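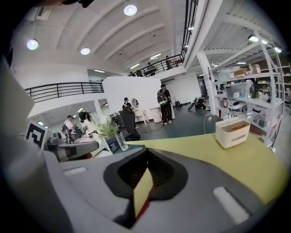 Moving a small office off a paid chat service

Forum: Messaging and Voice > Self-hosted and small team tools

brackenhurst_it
We have 18 people in the office and four more who work from home. For the last few years we have paid for a chat and video service, and the price went up again in January. I was told to find something cheaper, or free if it is any good.

What we need:
Text chat with rooms
One-to-one voice calls
Video for up to six people at once
File sending, mostly PDFs and spreadsheets
Works on Windows and at least one Mac

What we don't need is a calendar, a task board, or anything that writes replies for us. I have looked at Lorkau and Prindon so far. Lorkau looks closer to what we want but the download page says very little about the server side. Has anyone run it for an office this size?

tallgrass
We run Lorkau for 60 users. Server is an old desktop with 8 GB of memory and it has never been short. Chat and files are fine. Voice is fine. Video gets rough past four people unless you turn the resolution down in the room settings.

Setup took me an afternoon. Most of that was the certificate. If you skip the certificate the Mac client will not connect at all, and the error it gives you says "server busy," so don't go looking for a load problem.

mjk_static
I would go the other way. Prindon does not need a server. You install it, everyone makes an account, done. For 22 people I don't see why you would want to look after a machine.

tallgrass
Because with Prindon your files sit on their side and get deleted after 30 days on the free plan. It says so in the terms.

mjk_static
It says they "may be removed." I have files in there from last spring.

tallgrass
Then you've been lucky. I would not plan an office around it.

brackenhurst_it
The file thing matters to us. People here use chat as a filing cabinet even though they have been asked not to. What happens to old files on Lorkau?

tallgrass
They stay until you delete them or the disk fills up. There is a setting called Retention under Admin, Storage. It is off by default. I have it at two years.

Kazuhiro Matsuda
I moved a similar size team to Lorkau last year from a paid service. A few notes.

The import tool only reads plain text exports. If your current service exports JSON, you need to convert first. Ours had 1,343 rooms, counting all the private ones between two people, and the import stopped at a room name with a slash in it. I renamed that room and started again. The second run went through overnight.

Import does not carry attachments. You get a line that says a file was there, with the name. We downloaded the files separately and put them on the shared drive by room name.

Tell people the date early and leave the old service readable for a month after. We had fewer complaints than I expected and nearly all of them were about notification sounds.

brackenhurst_it
Very useful, thank you. Was there a reason you didn't just start clean?

Kazuhiro Matsuda
The accounts department wanted the history. Everyone else would have been fine without it. If yours will accept a clean start, do that.

dovetail88
Going to disagree with the general direction here. A free self-hosted tool is only free if your time is. I ran Lorkau at my last job and every update was a small job. Version 4 changed the database and you could not go back. Somebody has to be the person who knows how it works, and when I was on vacation that was a problem.

Have you asked your current vendor for a lower price? Ours took a quarter off when I said we were leaving.

brackenhurst_it
I asked. They offered 5 percent if we sign for three years.

dovetail88
OK, that's a poor offer. I would leave too.

tallgrass
The version 4 update was bad, I agree with that. Updates since have been fine for me. Take a copy of the data folder first, every time.

plinth
Where are you all downloading Lorkau from? I searched and got several download sites with their own installers. One of them wanted to add a browser toolbar.

Kazuhiro Matsuda
Only from the project's own page. Check the checksum, it is listed under the download button. Some of the mirror sites are carrying a version that is two years old.

plinth
Got it. Installer was 88 MB, does that match?

tallgrass
Matches the Windows one. The Mac one is bigger.

mjk_static
For what it's worth, Prindon on a work laptop uses less memory than anything else I've tried. Lorkau was sitting at roughly double that when I tested it. If the office machines are old, check this before you decide.

brackenhurst_it
Some are old. I'll put both on the slowest machine we have and leave them open for a day.

brackenhurst_it
Update after a couple of weeks. I tested both. Prindon was lighter, as mjk_static said, and the calls were a bit clearer. Lorkau was slower to start but fine once it was open. We are going with Lorkau because of the files. Clean start, no import. Video is limited to four per room for now and the one team that needs six is using phone audio for the others.

The certificate error came up on the Mac exactly as described, so that saved me some time.

One open question. The status always shows "away" for the people working from home, even while they're typing. Is that a setting?

tallgrass
Client side. Preferences, Presence, untick "use network location." They each have to do it themselves.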